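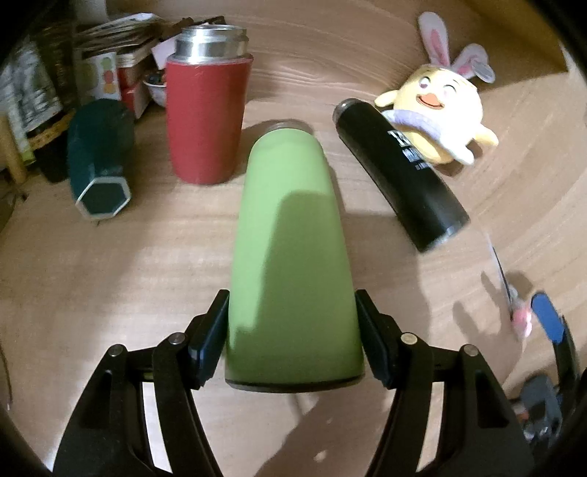 Courses > Robot Software > Unit 4 > Grasp Planning Notes
6 min read
June, by Justinas Rebane

4.2 From a detected object to a grasp command

Last time we ended with a segmented point cloud and a label for each cluster. Today we turn one cluster into a gripper pose and a width. The code is in the Stetgate repository, in the folder for this unit.

Cylinders first. A bottle lying on its side has a long axis parallel to the table. Fit the axis, project it onto the table plane, and place the jaws on opposite flanks so that the closing direction is at right angles to it. The same bottle standing up has no preferred closing direction, so the planner can pick whichever one keeps the fingers clear of the neighbors.

A hexagonal bottle is a different case. Two opposite flats give a good grasp. Two opposite edges give a poor one, and the bottle tends to roll until the pads find a flat. The cylinder fit will not warn you about this. Check the residual and switch to the prism model if it is high.

Soft objects such as plush toys have no useful axis at all. For these we skip the fit and close to a force limit.

Scoring

Each candidate gets a score made of three terms:

- distance from the jaw center to the cluster centroid
- angle between the pad normal and the surface normal
- clearance to every other cluster along the approach path

The planner samples 200 candidates per cluster. In the Belmont test set, 231 of 259 objects had at least one candidate above the threshold. Most of the rest were shiny metal parts where the depth data had holes. Sebastian Sima will cover hole filling in Unit 5.

Common mistakes in past lab reports

Using the camera frame where the tool frame is meant. Print both before you send anything.

Ignoring thin things. A cable is often removed by the noise filter, and then the clearance term does not see it. Lower the filter radius to 2 mm and run the check again.

Sending the width in meters to the Kuo driver. It expects millimeters.

Reading for next time: the Vellinmont planner manual, chapters on approach vectors and retries. Bring your scoring function, working or not.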